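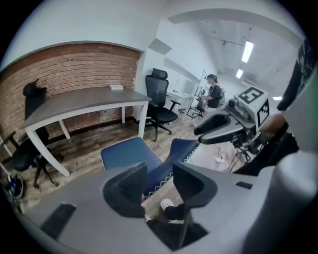

Photo: Wiria workshop blog

The long table in the back room has a grey-brown top on a white frame, and since November it has been the only surface I can lay things out on without moving something else first. Most small jobs still end up on the floor, chargers included. I have been trying to put that right.

The first job was cables. I had been coiling them round my hand, elbow to thumb, which puts a twist in every turn. Thin leads take it badly. The over-under method costs a few seconds more and the lead then pays out straight. I fix each coil with a strip of hook-and-loop tape, 60 mm for the thin ones, and write the device on the tape in paint pen.

Power adapters are harder. Small white ones all look the same from above, and the rating is moulded in pale grey on white. I read each one under a lamp and copied the output voltage and current onto a label on the opposite face. Adapter and lead now live together in one bag. Splitting them into separate boxes was a mistake I made in the Stomedton flat and I spent a winter matching plugs.

Storage is a Rarerance drawer unit, 4 drawers, bought second-hand. The runners were stiff. Candle wax on the lower edge sorted three of them and the last needed a screw backing out by half a turn. It still drops slightly at full extension - I suspect the rear bracket.

Remaining work: a socket strip under the rear rail of the table, clamped so the frame is not drilled, and a tray below it for whatever is charging. The strip needs a switch I can reach while seated. I have not yet found a clamp that fits the rail.

3 comments

machala_shed
Wax works for a year or so in my experience, then it picks up grit. Clean it off before you redo it.

tpk
What width is the tape?

Wiria
20 mm. The narrower stuff cuts into soft leads.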